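Category: Workshop Notebook / Textile Finishing

May, entry opened 9:40 a.m.
Entered by F. Nasution. Reviewed by M. Kamata.

Subject: Shrinkage and hand of lightweight white cotton after the revised rinse.

The purpose of the present series is to determine whether the second rinse may be shortened without leaving softener residue in the cloth. The Drusier washer was used throughout. Water was drawn from the filtered line, and detergent was measured by weight in accordance with the shop procedure. Each load was limited to 3 pounds of dry cloth.

Test squares were cut at 20 inches on the grain and marked with laundry thread. Ink marks were discontinued after the April series, in which several faded and could not be measured. Spin speed was held at 400 rpm for all loads. The higher setting remains under review and should not be used for sheer goods until M. Kamata has signed the procedure.
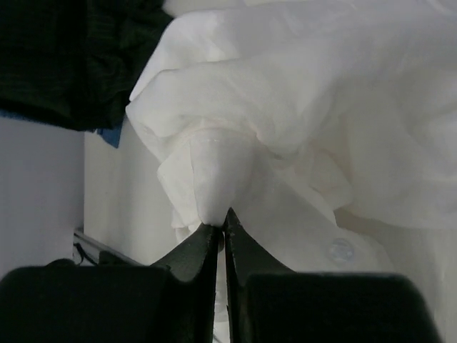
Thin white garment, gathered to a point; stitched seam above the fold.

Squares from the first load were dried flat on the Trelto rack. Those from the second were tumbled on low, with the outlet air set at 140 degrees Fahrenheit. Shrinkage along the warp was greater in the tumbled set. The filling direction showed little difference between the two. Values are recorded on the bench sheet and are not repeated in this entry.

Hand was judged by both parties separately. The flat-dried squares were found slightly stiff at the cut edges, and the tumbled squares were acceptable. M. Kamata noted a faint odor of softener in one square from the shortened rinse. F. Nasution did not detect it. The square has been bagged and will be checked again before any conclusion is entered.

Open items: confirm the calibration of the bench scale; request a further length of the Vunlow cotton from the same bolt; repeat the shortened rinse with no softener as a control.

Last updated: May, 4:15 p.m.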